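Cuaderno de taller. Sala de cortinas, mesa de demostraciones
Julio de 2026

Sigo con la mesa blanca. Ayer la dejé a medias porque Zineb necesitaba la sala para probar los focos y no tenía sentido andar por debajo con los cables mientras ella trabajaba.

Estado al empezar: tablero en su sitio, superficie blanca encima, el canto de madera asomando por el lado del fondo. Anum preguntó si había que recortarlo para igualar. Por ahora no. El borde que sobra sirve para apoyar las pinzas de los focos pequeños sin marcar lo blanco, y si luego molesta se corta en un rato. Apuntado como pendiente, sin prisa.

Limpieza. Pasé primero un paño con agua y jabón neutro y luego otro seco. Quedan huellas muy tenues que se notan sobre todo mirando la mesa casi a ras, con la luz de lado. De frente no se aprecian. Hay también una manchita oscura junto al borde derecho que no he conseguido identificar; parece de rotulador, pero con alcohol no se fue. No insisto más, no quiero sacarle brillo a un punto y que después se vea peor que la mancha. Si alguien sabe qué es, que lo escriba en esta misma hoja.

Regleta. La blanca, con botón redondo de encendido arriba. Comprobé el botón y las tomas una por una con la lámpara de prueba y funcionan todas. El cable es más corto de lo que recordaba: llega al enchufe de la pared, pero si se mueve la mesa hacia las cortinas queda tirante. Para el montaje de Sturnine habrá que usar el alargador de 10 metros que está en el armario de Stundby, el de la puerta que roza.

Mesa y regleta:

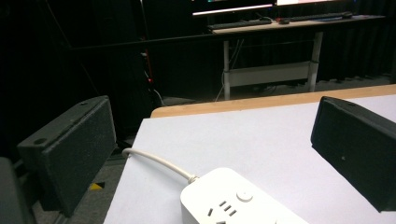
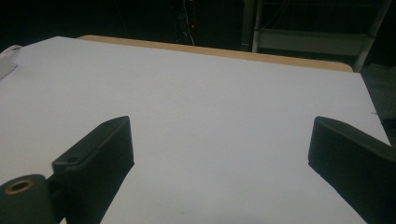

Dónde va la regleta. Lo hablamos Surachet y yo y no nos pusimos de acuerdo. Él la prefiere atornillada por debajo del tablero, para tener la superficie libre y que el cable baje por la pata. Yo la prefiero encima, en el lado de quien trabaja, porque en esta sala se enchufa y desenchufa todo el tiempo y agacharse a oscuras con las cortinas echadas es una lata. Compromiso provisional: encima, sujeta con cinta de doble cara de la que se despega, durante 2 semanas. Después decidimos. Si va debajo, ojo con la longitud de los tornillos, que el tablero no es muy grueso. Los de la caja de Ansari son demasiado largos.

Luz. Zineb dice que el blanco tira a azulado con los focos a media potencia y que hacia el borde lejano se ve más claro. Puede ser el foco de la izquierda, que es de otra tanda. Propone cambiarlo por uno de los del almacén antes de tocar nada más. De acuerdo.

Cortinas. Las negras cierran bien por el fondo. Falta revisar los ganchos del lado de la puerta; dos están abiertos y la tela se descuelga al tirar. Yevdokiia tiene ganchos de repuesto en su cajón, 9 según ella.

Material gastado: un paño, algo de alcohol, cinta de doble cara (queda menos de medio rollo, pedir). El pedido a Illow sale esta semana con el número 119, así que quien quiera añadir algo que me lo diga antes de que lo cierre Rafia.

Cosas que no hay que hacer en esta mesa, ya que volvió a salir el tema: cortar con cúter directamente encima, dejar tazas, pegar etiquetas. Para cortar está la base verde — colgada detrás de la puerta, en la alcayata de arriba.

Pendiente:
Cambiar el foco izquierdo (Zineb).
Ganchos de la cortina (Yevdokiia y yo).
Marcar en el suelo la posición de las patas, con cinta, para no volver a medir cada vez.
Buscar tornillos más cortos, por si al final gana Surachet.
Preguntar a Anum si le quedó el resto de la plancha blanca o lo tiró.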